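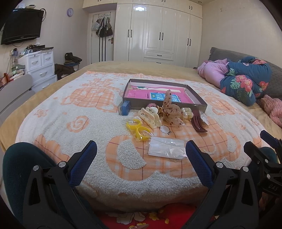
Jan 24, 2020

Household Robots Need House Rules Before They Need Better Hands

The draft code of practice that Broton circulated to its members last spring runs to 95 pages. Most of them concern force limits, emergency stops and battery handling. Two paragraphs concern the home in which the machine is expected to work. The balance is wrong, and it should be corrected before the code is adopted in March.

Industrial safety rules were written for places with painted floors and trained staff. A bedroom has neither. Its surfaces are soft, its contents belong to someone, and small things are put down wherever there is space. A hair clip may be worth very little and still matter a great deal to its owner. A rule that speaks only of "payload" has no way to say so.

We propose three changes. First, the code should require handling tests on small personal items, including clear packaging and objects with teeth, hinges or loose beads. The present test set, prepared by Salian, contains 300 objects, and the large majority are rigid blocks, cans and cartons. A gripper that scores well on cartons has told the buyer little about a comb resting on a fleece blanket.

Second, consent should be specific. The residents who took part in the Jistesgate trial signed one form covering the whole dwelling. Several later said they had not expected their bedrooms to be recorded. Consent should be given room by room, and a resident should be able to withdraw it for one room without leaving the program. Recordings from a withdrawn room should be deleted within 10 days.

Third, damage must be reported at its true scale. Under the draft, an incident is logged only when the loss passes a set value. Nostska, which supplied the arms for the trial, has argued that a lower threshold would bury inspectors in paperwork. Some 3000 tasks were completed at Jistesgate, and a one-line record for each broken or misplaced item would not have been a heavy burden - it would have been the most useful page in the final report.

Manufacturers will object that these measures slow development. They may, by a few months. The members of Broton should weigh that delay against the position of a resident who comes home to find a favorite clip snapped and no record that anything happened. Written comments on the draft remain open to all members, and we urge them to address the home chapter first.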